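About Griltov

Griltov writes planning and perception software for robot grippers. We sell two things: Omik, which decides where a gripper should close, and Pekaver, which keeps a record of why it decided that. Most customers come for the first and stay for the second.

How we started

Vivek Chaturvedi founded the company after several years of watching grasp planners do well in a demo and badly by the following April. He kept the logs. When he went back through 1543 failed picks from one line, 379 of them had been filed as "unknown," and the planner had reported high confidence on nearly all of those. A number that says 0.98 while the part is on the floor isn't telling you much. Omik began as an attempt to get a number we could believe, and we are still working on it.

What we don't claim

We don't claim to have solved grasping. We don't use the word "human-level," and we ask resellers not to use it on our behalf. If your parts are clear, shiny or floppy, please send us some before you send us a purchase order. We have talked people out of buying Omik when a fixture and a cheap sensor would do the job.

We are also wary of learned models that arrive with a video and no test set. We use learned models ourselves, in perception mostly, and they are good at some things. Each one has to beat the plain geometric version it replaces, on our parts, in our lighting. Plenty haven't.

How we test

Our regression set holds 1899 recorded grasp attempts, the embarrassing ones included. A release that does worse on any part family doesn't ship until someone has explained the drop in writing. "It's within noise" is accepted if you show the noise.

Simulation gets used early and trusted late. Ours has been wrong about friction for as long as we've had it, and contact at the fingertip is the worst of it. Calibration is checked against printed markers before a run, and a run without that check gets thrown out, however nice the results look.

The work happens in one long room with brick down one side, with the benches and the hardware close enough together that whoever wrote the planner has to hear it fail.
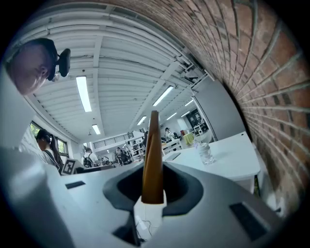

Working with us

We start with a paid trial on your parts, with the pass mark agreed beforehand. Heitmann, our first customer, failed us on the first trial and passed us on the second. They were right both times, and their pass mark is still the one we propose to new customers.

You keep all 2 sets of logs, theirs from the controller and ours from Pekaver, whether or not you buy. If they disagree, call us.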